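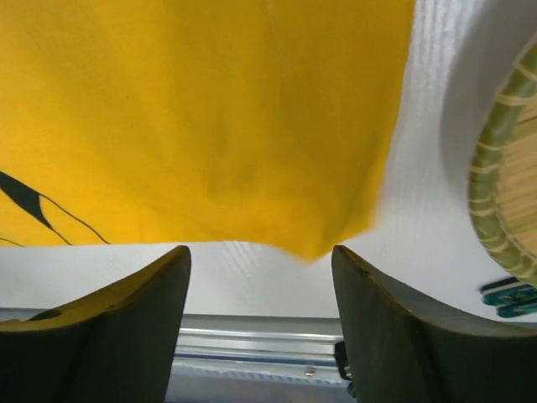

Mairéad Coughlan reckons we've been treating a safety problem like a software annoyance, and that if the stop pedal doesn't stop the arms then we don't have a stop pedal, we have a footrest. She put this in the log in capital letters before I'd even gotten my coat off. She's right and I'm still a bit sore about it.

So, today. I got in at eight meaning to carry on with the table setting task (lay the cloth, put the round mat on it, then the cup and spoon) and we were fine all the way to run 652. Then I saw the right arm start to press down when it should have been backing off, so I hit the pedal, and it kept going. Only for a moment! But I've hit that pedal so many times by now that my foot knows how long it takes, and this was long. I hit it again. Then it stopped, grippers shut, everything humming.

My first thought was that I'd missed the pedal. I would have sworn to it, too, except the log had my press in it, clear as anything, and the arm carrying on after it for 900 milliseconds. The limit we wrote on the sheet in June is 400. I read the line three times and then went and got a coffee, because I didn't trust myself to touch anything.

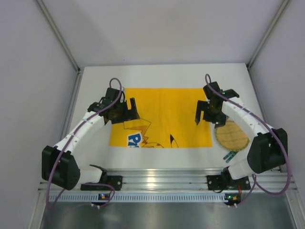

Left and right arms at the top corners of the cloth.

Back to it after the coffee. I powered everything down at the wall, restarted, took the speed right down, and tried the pedal with the arms doing next to nothing. Fine every time, of course. It always is when you're watching for it. Then I put the speed back to normal, stood well back, and got another slow one before ten. That was 2 in one morning and I called it. Tape across the front, note on the keyboard, no more runs.

Mairéad's theory is the Hirvonen update. It changed how the stop message gets passed along, and she thinks it now waits its turn behind the gripper commands when it ought to jump the line. That would fit with it only going wrong when the grippers are busy, closing on something thin like the edge of the mat, 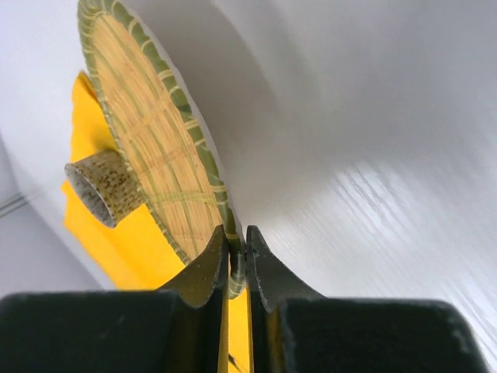 which is the part of the task where there's the most chatter going back and forth and where I'm most likely to want to stop the thing in a hurry. I hate how well that fits. My own theory was a bad connector on the pedal, and I spent a good hour wiggling it with a meter on the end and found nothing wrong at all. Lovely connector. Very sturdy.

Called Famen after lunch, as they sold us the pedal and the power supply. The man there was nice about it and asked the question I'd been hoping to dodge - does the pedal cut the motor power, or does it just ask the computer to? Just asks. We always meant to wire it properly. It's been on the list since we moved in at Ledcombe, underneath the shelf brackets.

I keep going over how used to it I'd gotten. I reach in there all day long, nudging the cloth straight, moving the spoon over,
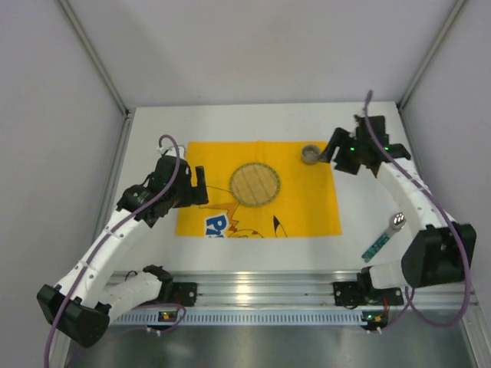
and every time I've done it with one foot on that pedal thinking I was covered. They're small arms and I don't suppose I'd have gotten worse than a good pinch, but there's a student starting with us soon and I'd have told her the same thing, foot on the pedal and you're fine. That bothers me more than the pinch.

Wrote to Kovthorpe to say their batch will be late and why. Haven't heard back. Relay is ordered, Mairéad is rolling back the update tonight, and tomorrow I'm going through the old logs to see how many slow stops we had before I noticed one. Not looking forward to that. Also need to buy milk.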